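Questions from the Floor: Automation at Grotbridge
Updated May 2, 2019

We put a box by the time clock in September and asked for questions about the Ivow project. The box also received three gum wrappers and a parking complaint. These are the rest.

Are the robots taking our jobs?
Not this year. The packing line still needs everyone on it, and nobody's hours are being cut to pay for Ivow. What comes after the pilot hasn't been decided, and we would sooner say so than hand you a brochure.

So what do I do all day if I'm on the project?
You pick things up and put them down with a gripper in your hand, and the software learns from the recordings. Then you do it again. People who came over from kitchenware packing say it's easier on the back and harder on the will to live. Shifts at the table are capped at 30 minutes, after which you go back to your normal station or get coffee, in whichever order you like.

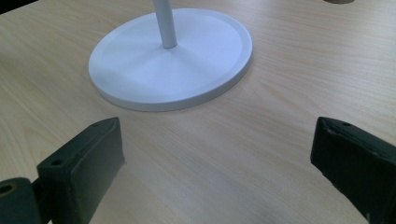
We started with household items because that is what we ship. Stelmakh, who supply the training side, wanted to begin with plain blocks. The packers pointed out that we have never once sold a block, and the packers won.

Do I need to know anything about computers?
No. You need to know how to handle a spoon without dropping it, and most of you were hired with that already on board. Training takes a morning. It has slides, and we're sorry.

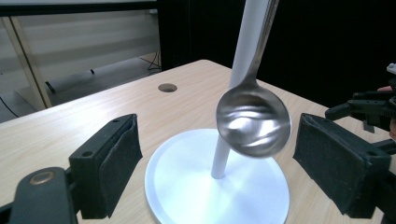
Spoon and stand work at the table, with grippers on both sides.

Am I being graded?
Your recordings are checked for whether the software can use them. They don't go in your personnel file and can't be used in a review. A slow, clumsy run gets marked and kept like any other. Supervisors have asked whether they can see a ranking - they can't, because we don't make one.

Does it pay more?
Yes, a little. Project time is paid at the line lead rate, in the same check. If it's missing, call extension 3531 and be patient with whoever picks up.

Can I say no?
Yes, and you don't have to give a reason. You can also try it and quit after a shift. Several people have, and they still get invited to things.

What happened at Dreddale?
Our sister site bought a machine first and asked the staff second. It spent most of the winter under a tarp. We are trying the other order.

Where do I sign up?
The sheet is on the break room door. Please use your real name this time.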